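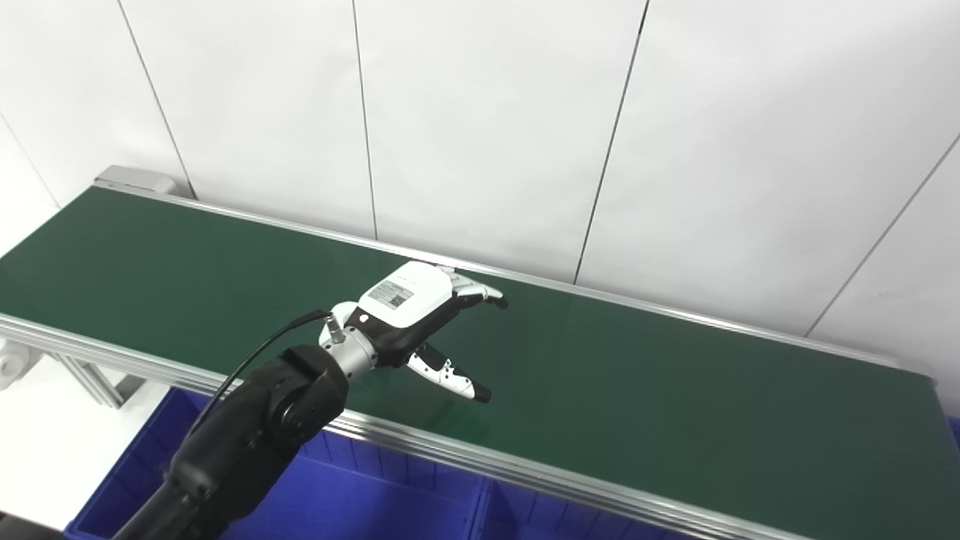
Numard belt conveyor: review after nine months

Rating: 3 out of 5

We bought the Numard in November to move small parcels from the packing table to the back wall. It replaced a Flostgate roller unit that let anything soft sag between the rollers.

The green belt is smooth, and padded mailers lie flat on it. Dust wipes off with a damp cloth. The aluminum side rails are grooved, so you can bolt on a guide or a small shelf – we added one guide and it has stayed put.

Blue storage bins fit underneath on the near side. Check the height before you buy yours. Ours are 32 cm tall and slide out without hitting the rail.

Now the complaints. Assembly took two people a full afternoon, and the manual skips the belt tension step. The belt drifted to one side until we reset it. A spare belt costs $112, plus shipping, and ours took 34 days to arrive.

It does the job for light items. For heavy boxes I would look at something sturdier.

Posted 11 August 2024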